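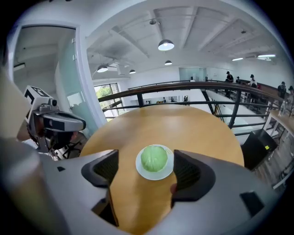
March, 6:40 a.m.

Boiler pressure down again overnight, 1.4 to 1.1 bar. Topped up to 1.4 and wrote the time on the card. If it drops at the same rate by tomorrow I will isolate the upstairs loop and repeat.

Rain gauge: 3 mm. Barometer falling slowly since midnight. The Skisthorpe road was still closed at the lower bridge, so I took the Nalton route to work. Odometer shows 226 miles since the last fill, gauge just under half.

Breakfast was a green bun and black tea. The bun was on the sweet side for that hour.

Meter reading for the quarter sent in: 1,379. The form rejected the comma. Entered it a second time without and it went through.

Lai-ching Huang called at noon about the Lerkstead survey. She wants the levels redone from the east benchmark, as the closing error is over tolerance. I agree with her. My own sheet has a transposed digit on the fourth setup, which accounts for part of it but leaves the remainder unexplained. Will recheck the staff bubble before going out.

Evening: 60 pages of Vukčević. The chapter on clay soils is better than the one before it. Left knee stiff on the stairs. Bed at ten.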